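Chapter 7
Buying a Two-Arm Bench Kit

By the end of this chapter you should be able to read a kit quote, spot what's missing from it, and write a one-page comparison your boss will read. Keep your notes from Chapter 6 handy. You'll need the reach worksheet.

Most small shops don't build an arm cell anymore. They buy one. Arms, frame, grippers, cables, controller, some software, a support line if you're lucky. One price at the bottom. The trouble is that two quotes with the same price can cover very different things, and the sales page wont tell you which.

Our running case is the Nevamton bench kit, sold by Grarkar. We compare it with the Flarura kit in Section 7.4. Both are two-arm kits for light sorting, soft goods mostly. Hats, gloves, folded shirts. Soft goods are a hard test — a box keeps its shape, a hat doesn't, and the grip that worked on one pick may miss on the next.

Start with the bench. Look at what shares space with the arms: bins, frame rails, cable runs. Write down where each arm is mounted and which bins it has to reach. Do this before you open the brochure. 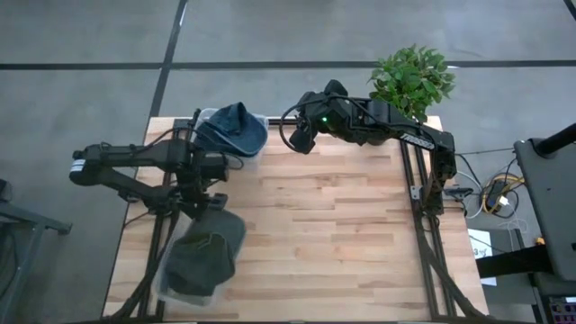 Nelly Huamán wrote back after reading a draft of this chapter that she would put cables ahead of reach. Her shop lost 2 days to a wrist cable that kept snagging, she said, and the support contract didn't cover it. She now asks every seller for the spare cable price in writing, and walks if she doesn't get it.

Fair point, and we moved cables up to Section 7.2. Reach is still first. A bin on the wrong side of the table means one arm waits while the other does all the picking, and you've paid for both.

Three terms before going on.

Base price. What the seller prints in big type. Arms and controller, not always the frame.

Landed price. Base plus frame, shipping, bins, spares, training. Use this one for every comparision in the book.

Support window. How long someone picks up the phone. Grarkar quotes 31 weeks on the Nevamton; ask when the clock starts — order date or delivery.

Warm-up 7.1. A seller lists a spare gripper at 942 dollars and a cable set at 102. Your shop wants one of each. Add both to the base price on your worksheet and note which line of the quote they belong under.

7.1 Reach and Bin Placement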